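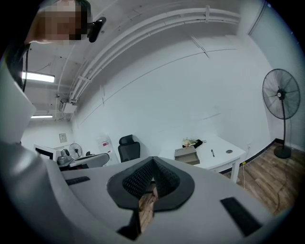
The robotics club at Kindcombe meets on Thursday evenings, and by the time I found the right door they had been at it for a good half hour and someone was already asking whether there was any tea left. I had come to talk with the club's mentor, who has run it since it was four students and a borrowed table, and with whichever of the members could be pulled away from their work long enough to answer a question. It is a plain white room with pipes running across the ceiling, a water dispenser against the wall, and a big black pedestal fan standing on the wood-look floor, and I mention the fan because it came up in conversation more than I would have guessed. The gripper came up most of all. It is a gray and white plastic thing you hold in your hands, with two dark, rubbery faces that come together in a V, and the students have spent most of this year with it.

"We call the project Dimonance," the mentor told me, pulling out a chair for me and then forgetting to sit down herself. "Please don't ask me what it means. The first group picked the name, and they've all graduated, and they took the secret with them."

Dimonance, as she explained it, is the club's attempt to teach a robot arm some of the small chores that people do without thinking: picking up a pen, setting a cup down, moving a thing from this side of the desk to that side. The students do each chore by hand, using the gripper in place of their own fingers, and the camera on it records what happens. Later on those recordings are used to train the arm. The club has 13 members this year, the most it has ever had, and every one of them takes a turn.

"When I joined I thought I'd be programming from the first day," said one of the older students, a junior with a pencil stuck through her hair. "And I did get to the programming! But first I spent I don't know how many afternoons picking things up and putting them down again. You get very humble about it. You'd think a person would know how to pick up a pen."

I asked her what was so hard about a pen, and she laughed and looked over at her teammates as if to check that she was allowed to say.

"It rolls," she said. "And it's thin, so if you come in crooked, it slides right along the rubber and out the other end. With your fingers you'd feel it going and you'd fix it before you even noticed. With this you have to watch for it. So you slow way down, and then the recording is all slow, and then the arm learns to be slow too. We had one week where it moved like my grandfather getting out of the car."

They start every session the same way, with 10 practice runs that are thrown out afterward, just to get the hands loose. Then come the ones they keep, in batches of 20, and after each batch the person holding the gripper trades places with the person writing the notes. The mentor is strict about the trading. She told me that a tired student makes tired recordings, and that she can pick them out when she sits at home in the evening going through the week's work with her feet up.

"I'll see a hand start to drop a little," she said. "Or they stop looking at the thing they're reaching for, and they're looking at the door, because somebody's brother has come with the car. It's all in there. I know a great deal about these kids that they don't know I know."

The notes are kept in a paper notebook, which surprised me a little in a club like this one, but the mentor is fond of it and so, it seems, are the students. I was allowed to leaf through. There are dates and batch numbers, and columns for what was picked up and from where, and in between there are drawings of cats, a recipe for flatbread, and a long argument in two colors of ink over whether a dropped cup counts as a failed run or a useful one. (The ruling, underlined, was that it counts as useful if you pick it up again.)

The pedestal fan has its own page. Early in the year the team was practicing with paper cups, light ones, and they could not work out why the cups kept wandering off the mark before anyone had touched them. A freshman, who told me this story with great pride, was the one who noticed.

"I just stood there and my hair was moving," he said. "And I thought, oh. So I turned it off and the cups stayed where they were. Everybody clapped."

Since then the rule has been fan off during a batch, fan on in between, and he has been in charge of it. In warm weather this makes him either the best-liked or the least-liked member of the club, depending on when you ask.

In January they will take the arm to the student meet at Flalunthorpe, where each school is given a table of household things and a list of jobs to do with them. Kindcombe has been twice. The first year, the mentor said, the arm would not start, and the team spent most of the day being very polite to the judges. The second year it started and did two of the jobs nicely, and then it put a spoon in somebody's lunch bag.

"I was so happy," she said. "I know that sounds strange. But it had gone all the way across the table, and picked up the right thing, and carried it, and let go. It was only the place that was wrong. You should have seen how they cheered!"

There is also a small grant this year from Rastogi, a family-owned hardware business in town, which paid for new rubber for the gripper's faces and a set of spare cables. The students wrote the application themselves. The junior with the pencil did the budget, and she told me it took her longer than her first working program, mostly on account of shipping costs.

I asked the students what they would want the arm to be able to do someday, if the club had all the time in the world. One said he would like it to fold laundry, and two others groaned, having apparently heard this before. One said she'd like it to help her aunt, who has trouble with her hands and hates asking for things. The freshman thought for quite a while and said he would be glad if it could do the cup, every time, from anywhere on the table.

"That's a very good answer," the mentor said, and she wrote it in the notebook.

By then it was time for another batch, and I was asked, kindly, whether I would mind moving my chair back a little. The freshman went over to see to the fan.

Last updated: January

Print this page | E-mail this article

Contact us | Copyright, all rights reserved | Back to top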